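I've been pushing the Gamix junior stand bag on every golf parent who'll listen, so I figured it was time it had its own page in the shop.

My niece walked the Wenham junior nine with one all summer (27 rounds, she kept the cards!) and the only thing that's worn is the rubber on one foot. It weighs a little over 3 lb empty, the double strap slides down small enough for a seven-year-old, and the legs pop out without that awful stomp you need on the cheap ones. We carry it in navy, red and a green that looks better outdoors than it does in the shop.

Pockets: two long ones for clothes, one for balls, and a zip pocket up by the shoulder for tees, snacks and a phone.

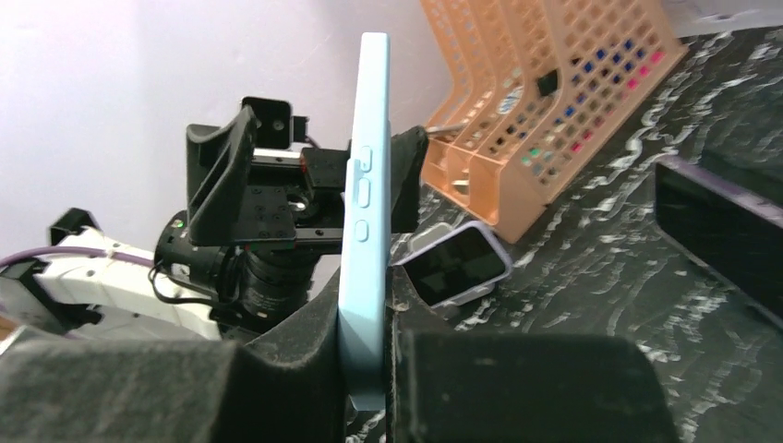 Light blue phone, side buttons facing out.

I'd tell kids to keep theirs switched off in there until the 9th green, but good luck with that.

The top is a four-way divider and takes up to 11 clubs, though most juniors are happier carrying seven. If your kid is over 5'2", skip this one and look at the Skirkach Mid. Same legs, taller body, and the strap has more padding. I also stock the Tyagi rain hood, and it fits both bags even though the label only mentions the Mid.

Sneha Shakya runs our Saturday clinic orders and she'll stitch a name on the ball pocket if you email her before the bag ships. Up to 12 letters, white thread only. Orders with stitching take an extra week, and in November it can be closer to two (holiday rush, sorry!).

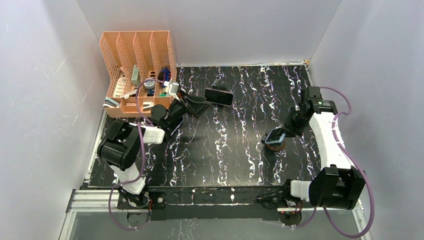 ## Shipping and returns

Bags go out in one box with the strap already on. You've got 30 days to send it back if the size is wrong, as long as there's no name on it. Spare feet are sold in pairs, so grab a set while you're at it.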